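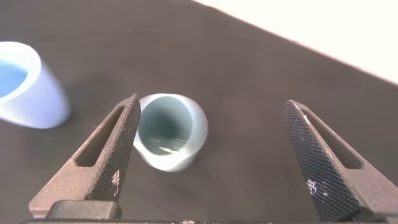 Slide 2: The fault

Right, so this is the cup job we were running on the Kairys arm back in May. Pale blue cup, fingers wide open, dark table. Dead simple, and I was pretty smug about it!

Then on run 659 the fingers shut on nothing, a good 15 mm to one side, and the arm carried on as if it had a cup. Off it went, lifted thin air, "poured" it and reported a success. (Pause, let them laugh.)

We'd planned 1,000 runs. I went back through the logs with Lợi Thân and found 105 runs marked good with no grip at all. Ouch.

Slide 3: Why

The grip check only looked at whether the fingers had stopped moving. Well, they stop when they hit each other too, don't they? My code, my fault.

The bit that bothers me is the safety side. Same check, same code, was due to go on the Ternard cell, where people reach in. I rang them that afternoon and they held it back.

Slide 4: What we changed

Minimum finger gap before any lift. Under that, stop and shout. Ask if anyone wants the log format, then hand over to Lợi for the demo.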